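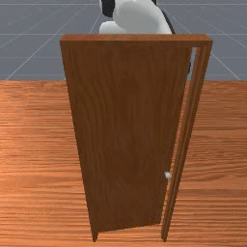 A brown door, open just a crack.

Thenmozhi Rai
December 16, 2024
6 min read

ok so a few of you asked how the quiet hour thing is going and the answer got too long for one post, so buckle up, it's a thread

Background for new people: I work from home doing billing for Tevham, I have two kids (9 and 12), a husband who whistles, and a dog who has opinions about the mail. In June I decided I was going to read again. Like, books. With pages.

I used to be a huge reader! I was the kid with the flashlight. Then somewhere in my thirties I stopped finishing anything. I'd buy a book, read the first 28 pages, put it on the nightstand, and then use it as a coaster for six months.

So the plan was 60 minutes a day with the door mostly shut. Phone in the kitchen drawer. Any book I want, no "improving" books unless I'm really in the mood to be improved (rare)

Why mostly shut and not all the way shut, you ask? My mother's rule when I was growing up. A shut door meant you were sick or in trouble. A door open a little meant you were busy but you still lived here. I hated it at 14 and now I've adopted it completely, please don't tell her

Week one was terrible. I sat there and thought about the dishwasher. I got up to check if I'd locked the car. I read the same paragraph about a harbor four times and couldn't tell you one thing about the harbor.

Week two, kid number two figured out that if you whisper through the gap it "doesn't count as coming in." So I had a whole week of whispered questions. Where is the tape. Can a person be allergic to socks. Is it still Dad's birthday month

We negotiated. Whispering is for blood, smoke, or someone at the front door. Everything else goes on the notepad in the hall and I answer it after. I've kept some of the notes and they're better than most of what I read that month

My favorite one says "when you are done I have to tell you something but its not bad but its kind of bad." (It was the good scissors. They're fine. The curtain is less fine.)

Ok so, the books. People keep asking for a list and I'm so bad at lists, but here goes, sort of

I started with mysteries, because they drag you along by the collar. My friend Angeliki Kokkinos lent me a whole grocery bag of them, all paperbacks, all smelling like her aunt's beach house. I tore through those in three weeks and felt like a genius

Then I got cocky and tried a 900 page family saga. You know the type, there's a chart of who married who at the front and everyone has the same name as their uncle. I got to page 300 and quit. And I'm counting it! That's still 300 pages I read! I met a lot of uncles!

Quitting was the biggest thing I learned this year, I think. I used to believe that if I didn't like a book I had to stay in it like a bad dinner party. So I wouldn't read that one, and I wouldn't start another one either, and that's how you go four years without finishing a novel

Now it goes straight into the bag by the stairs and off to the library sale. Somebody out there is dying to meet those uncles

After that I read a memoir by a woman who kept goats, two books of short stories, a really strange little novel about a lighthouse where nothing happens (loved it), and a cookbook cover to cover like it was a thriller. Cookbooks count. I'll take questions on this but my mind is made up

Several of you have asked about audiobooks. I love them for folding laundry, but I leave them out of the hour. For me the whole point was sitting down. I wanted to be a person in a chair. If you listen in the car and that's your reading, great, you're a reader, I'm not the police

Also asked: what time of day? I tried mornings and I just can't, my brain's still soup. After lunch I fell asleep every single time, and I do mean every. Right after dinner is what stuck. The kids have homework, my husband does the pans (whistling), the dog has given up on the mail for the day

Did I do it every night? lol no. There was the stomach bug. There was the entire week of the school play, when I was sewing a sheep. October was a mess start to finish. I'd guess I manage four or five nights out of seven and I've stopped keeping track, which helped way more than the tracking did

I did try one of those habit apps, Plerkik, for a bit. It kept sending me little messages about my streak and I started reading just to make it stop talking to me. Deleted it. I already have enough people in this house telling me what time it is

One thing I didn't see coming – the 12 year old started doing it too. She didn't announce it or anything. I walked past her room one evening and her door was open that same little bit, and she was on the floor with a library book and her feet up on the wall

I walked right past. Didn't say a word. I want credit for this because it was one of the hardest things I've ever done as a parent. I went into the kitchen and did a silent dance at the dog

(She has since told me that my books are "all about sad people looking at water" and I mean, she's not wrong)

The 9 year old isn't there yet. He'll sit with me for ten minutes if it's a book about sharks or a book about a kid who's good at being bad. Some nights he brings a comic and leans on my legs until they go numb, and I'm calling that a win too

Things that really did help, if you want to try it:

Put the phone in another room. Face down next to you is not another room. I tried.

Get a lamp you like. I was reading under the ceiling light like I was being questioned about a robbery. I got a cheap one at a yard sale and it changed my whole mood

Keep the next book ready before you finish the one you're on. I lost nine days in August just wandering around not picking anything

Tell the people you live with what you're doing, and when it ends. Mine were so much better about it once they knew I was coming back out

And start with something easy and fun. You're not going to get graded. Angeliki's been reading the same spy series since college and she's the happiest reader I know

What I haven't figured out: weekends. There's no shape to a Saturday in this house. If any of you have a weekend trick I would love to hear it, especially if it involves someone else driving to soccer

Next up is a big fat history of salt that my brother-in-law swears by. I'm giving it 50 pages. If I hit 51 I'll report back, and if you never hear about salt again you'll know where it went

ok it's almost time, pans are being washed, I can hear the whistling. Send me your short book recs please, under 300 pages, no uncles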